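In praise of the half-full bin

My aunt kept 14 labelled baskets in her hallway and could never find her glasses. I have thought of her often this past year, because I've gone quite the other way and I'm a good deal happier for it. Odds and ends go into one big bin with a divider, and the sorting can wait until after tea.

Chepkoech Mfaume, my neighbour, thinks this is plain laziness – she may be right! But I would sooner look down on a purple water bottle, a pair of sunglasses and a sponge all lying together than open six lids to find one of them. Scuffs don't bother me either. A bin ought to look used.
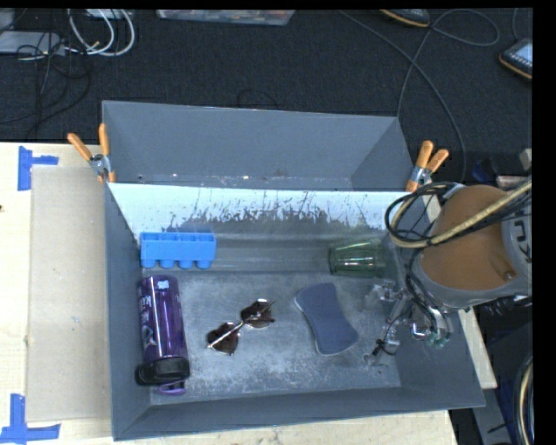 What about the empty side?

Leave it empty as long as you can. Something will want to go there by August, and you'll be glad of the room.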